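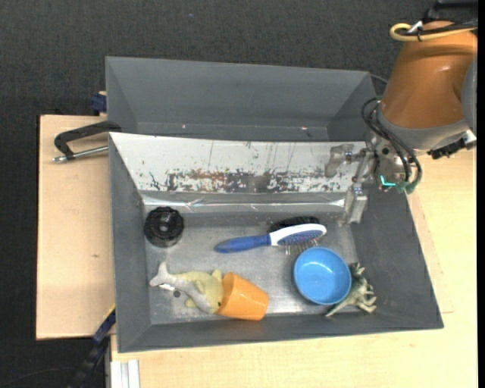

Por qué los gatos amasan las mantas antes de dormir

Quien vive con un gato conoce bien el ritual: el animal se sube a la manta, aprieta con una pata, luego con la otra, y repite el gesto durante varios minutos antes de echarse. Un estudio realizado en Clindcombe ofrece nuevos datos sobre esta costumbre.

El equipo, dirigido por la veterinaria Joelle Abou Jaoude, siguió a 49 gatos domésticos desde el mes de febrero. Los dueños anotaron cada día cuándo amasaba el animal, sobre qué superficie y quién estaba en la habitación. Casi 40 de ellos lo hacían sobre todo por la noche y con una persona conocida cerca.

Según los autores, el gesto procede de la lactancia, cuando las crías presionan el vientre de la madre para estimular la salida de la leche. En el adulto suele aparecer en momentos de calma -- aunque algunos gatos del grupo también amasaban después de una visita al veterinario.

Abou Jaoude recomienda no apartar al gato ni regañarlo. Si las uñas molestan, basta con poner una manta gruesa sobre las piernas.

La segunda fase del trabajo se hará en Irkton con 100 gatos, entre ellos varios procedentes del refugio de Briradbridge. Los resultados todavía no tienen fecha de publicación.

14 de septiembre de 2020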